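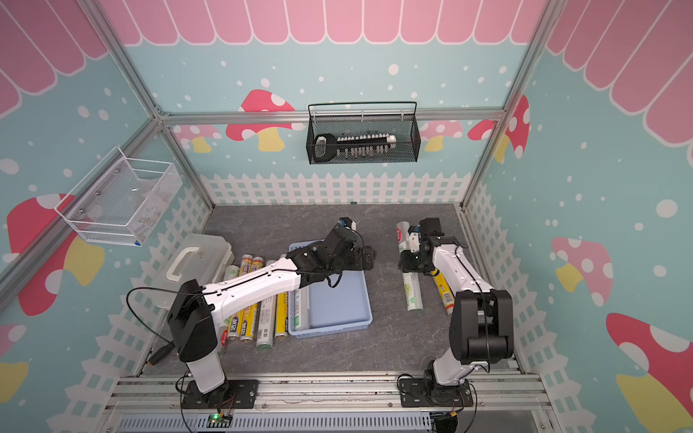 Tips for Baking and Storing Sponge Layers

Most trouble with a layered cake begins before any filling goes in. These are the things I do every time I bake a sponge, whatever the flavour.

Getting ready

Take the eggs and butter out of the fridge the night before if the kitchen is cool, or first thing in the morning if it isn't. Butter is ready when a finger leaves a dent without sinking through. If you forgot, cut it into small cubes and spread them over a plate. Cold eggs can sit in a bowl of warm tap water while you weigh the flour.

Grease the tins with butter, not oil, and line the base with baking paper. I don't line the sides. Cut several circles at once and keep them flat in a drawer under the tea towels.

My tins are 18 cm across and deep, bought from Ostton when the shop was closing. Shallow sandwich tins work too, but the edges catch sooner, so check them early.

Mixing

Cream the butter and sugar for longer than seems necessary. It should go pale and fall off the beater easily. Add the eggs one at a time with a spoonful of flour if the mixture starts to split. A split batter still bakes, though the crumb is closer.

Fold in the flour by hand and stop as soon as the streaks have gone. Rosalba Amato taught me to use a large metal spoon for this, and I have never gone back to the spatula.

Weigh the batter into the tins. For a big cake I make 1000 g of batter and divide it between 2 tins, putting each one on the scales in turn. Guessing by eye always leaves me with one thick layer and one thin one.

In the oven

Use the middle shelf and leave a gap between the tins. Don't open the door in the first half of the bake. My oven runs hot at the back — most do — so I turn the tins once the tops have set.

A cake is done when the middle springs back and the sides have just started to shrink from the tin. A skewer is useful for dense cakes, less so for a light sponge.

Cooling and levelling

Leave the layers in their tins for 13 minutes, then turn them out on to a rack and peel off the paper. Any longer and the bottoms sweat.

Level them the next day. A fresh sponge tears, but one that has been wrapped overnight cuts cleanly with a bread knife. Score a line all the way round first, then follow it inwards. Offcuts go in a bag in the freezer for trifle.

Freezing

Wrap each layer twice in cling film and once in foil, and write the flavour on the foil. Plain sponge, chocolate and coffee all freeze well. In December I bake ahead and stack the layers with a dinner plate between them until they are hard. Thaw them still wrapped, on the worktop.

Washing up

Soak the tins in warm water straight away and dry them in the oven while it is still cooling. Don't put loose-bottomed tins in the dishwasher, as the rims rust.

Buttercream on a whisk comes off more easily if you run it under the hot tap before using any washing-up liquid. Scrape the bowl into the bin first — fat sets in the pipes.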